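Search this list
Enter keywords Go

Re: [jendurstead-hoops] Girls JV at Trorkent
February 1999

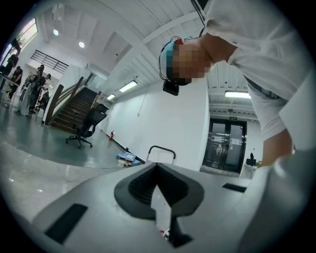
Phyllis Whiteley wrote:
> Does anyone have the final from the JV girls game at Trorkent?
> I had to leave at the half and we were down 7. Also, is the
> Zivico tournament still on?

Phyllis, you missed a great one! We won it by 3. The girls came out after the half in a full-court press and Trorkent just could not get the ball over midcourt. Four steals in a row at one point, and the Fekete girl (the younger one, she only moved up from the freshman team after the holidays) hit two from the corner that brought the whole bench up. I yelled myself hoarse and would do it again tomorrow.

Rebounding was still shaky - we gave up way too many second shots - but the passing is so much better than it was in September that I hardly recognize this team.

Yes, Zivico is on, same gym as last year. Take Route 566 and park behind the school, the front lot fills up early. JV plays first, then varsity. I have room for 4 in my car if anybody wants a ride, just write me off the list.

Does anyone keep the free throw numbers? I'd love to see them, it felt like we made everything in the last quarter.

Go Jendurstead!

Replies (3)
Forward this message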